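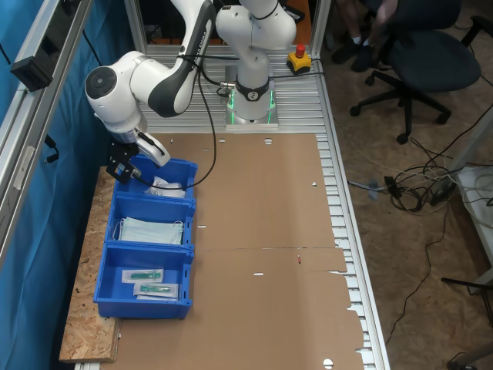 Robot arm and blue supply bins on the sorting bench at the Follunby shared workshop.

FOLLUNBY, 21 May 2024 – Members of the Follunby shared workshop have released the build notes for Kernard, a bench-top cell for sorting packaged medical supplies. A Franka arm works over 3 plastic bins, one of them holding face masks.

The control software, Bedomier, was written by members in over 265 hours. Target cycle time is 30 seconds per item. Parts lists and wiring notes are free to download. A second bench will be fitted out in July at the Olszewski unit.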